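Paper Goods & Wrapping > General Chat
Topic: Do you reuse gift bags or is that tacky? (my family is split)

sprucehollow
Joined: January
Posts: 379

OK so this has been going on in my family since the holidays and I need outside opinions. I save gift bags. All of them, if they're in decent shape. I have a closet shelf in the hallway that is basically just bags inside of bags, plus a shoebox of tissue paper I've ironed (yes, on low, it works great, don't start). My sister-in-law thinks this is the cheapest thing a grown adult can do and said so, out loud, at the table.

I'm talking about regular paper bags with rope handles, the cheerful printed kind.
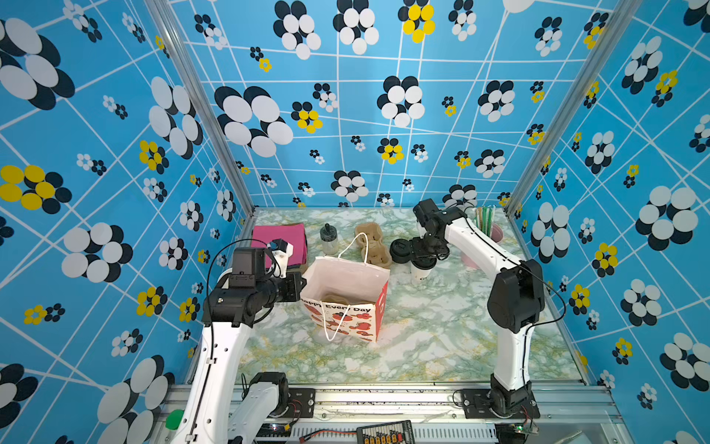
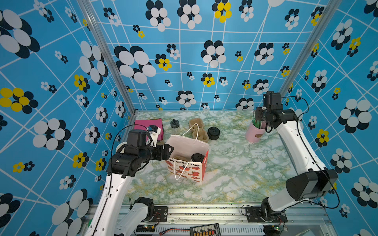
So my rule has always been: if there's no writing on it and the corners aren't mashed, it goes back in the closet and gets used again. I don't buy new ones unless it's a wedding. Last birthday season I paid for exactly one bag, and that was only because I had a lamp to wrap and nothing tall enough.

Her argument is that the bag is part of the gift, and if you hand over one somebody else already handed you, you're telling them they weren't worth a trip to the store. My argument is that they're looking at it for maybe a minute and then it's on the floor under the coffee table.

Who's right?

-----

dottie_in_ploditthorpe
Posts: 1,166

You are right and it isn't close!! I've had a green one going back and forth with my neighbor for years now. She gives me jam in it, I give her socks in it, and at this point I'd be upset if it showed up as a different bag. We had to put a new ribbon through the holes once when the handle pulled out.

Also the good ones cost real money now. The Tumico in Ploditthorpe wants more for a large bag than I used to spend on the present.

-----

kraftandtwine

Gonna be the bad guy. I agree with the sister-in-law, partly. Reusing is fine inside the household. Parents, kids, whoever you live with, go nuts. But for a coworker or a friend's kid I buy new or I wrap. I once got a bag with a tag still stuck down inside it made out to some other person, and I laughed, but I also remember it, and that was a long time ago.

-----

sprucehollow

Well that's a tag problem, you have to check for tags! I turn mine upside down and shake them before they go in the closet. I will admit I missed one once. It was only a Christmas card from our dentist but still.

-----

mulberry_lane

Does anyone else feel like bags in general are the lazy option? I'm a box and paper person. Half the fun is ripping it. My kids get a bag from somebody and they just peek in the top and it's over.

-----

dottie_in_ploditthorpe

Counterpoint, I have arthritis in both thumbs and tape is my enemy. Bags forever.

-----

mulberry_lane

OK fair, I take it back for thumbs.

-----

oldspool

I used to work the seasonal counter at Vesturell (13 years, wrapping mostly) so I'll give you the shop side. People fussed over the outside of a bag and then stuffed one sad sheet of tissue in it. If you want a reused bag to look new, the tissue is where you fix it. Use 2 sheets minimum, pinch each one from the middle, shake it out, and push it in point down so the edges stand up. Don't fold it and lay it on top like a napkin.

For creases down the front panel, put the bag flat under something heavy overnight. Don't iron the bag itself if it's glossy. I ruined a pretty one that way, the shine went cloudy and it stuck to the ironing board cover.

Scuffed corners you can't do much about. Those become my bags for returning casserole dishes.

-----

kraftandtwine

Pinching from the middle is a great tip, thank you. I've been doing the napkin thing my whole life.

Still not giving my boss a used bag though.

-----

sprucehollow

What if it's a REALLY nice used bag? I have one from Gunnlaugsson, heavy cream paper with a ribbon handle, and I'm pretty sure it's nicer than anything I would go out and buy. I've been saving it for so long that I'm now scared to use it on anyone.

-----

kraftandtwine

Ha. OK, a store name bag is a whole different fight. If it says Gunnlaugsson on it and there's a candle from the drugstore inside, now you've made a promise you can't keep. I'd rather have the plain used one.

-----

oldspool

Agree with that. We had customers at Vesturell ask to buy just the empty bag, and we weren't allowed to sell them. You can guess what they wanted them for.

-----

pennywhistle77

Slightly off topic, but how is everybody storing these? Mine are flat in a drawer and the rope handles leave dents in the bag next to them. I've lost a couple of nice ones that way.

-----

dottie_in_ploditthorpe

Tuck the handles down inside before you fold it flat. Then stand them up like file folders, small in front. I use a magazine holder from the office aisle. If you pile them flat the ones on the bottom get pressed into the pattern of whatever's on top.

-----

pennywhistle77

Handles INSIDE. I feel silly. Going to redo the drawer tonight.

-----

sprucehollow

Update for anyone who cares: I read parts of this thread to my sister-in-law on the phone on Wednesday. She's sticking with kraftandtwine's version, household yes, everybody else no. I said fine, so technically you're household, and she said she is not, she lives forty minutes away.

Her birthday is coming up and I have not decided what to do. The Gunnlaugsson bag is right there.

-----

mulberry_lane

Box. Paper. Tape. Let her rip it.

-----

oldspool

If you do use the cream one, go with white tissue. Colored tissue can rub off on the inside if it sits in a warm car.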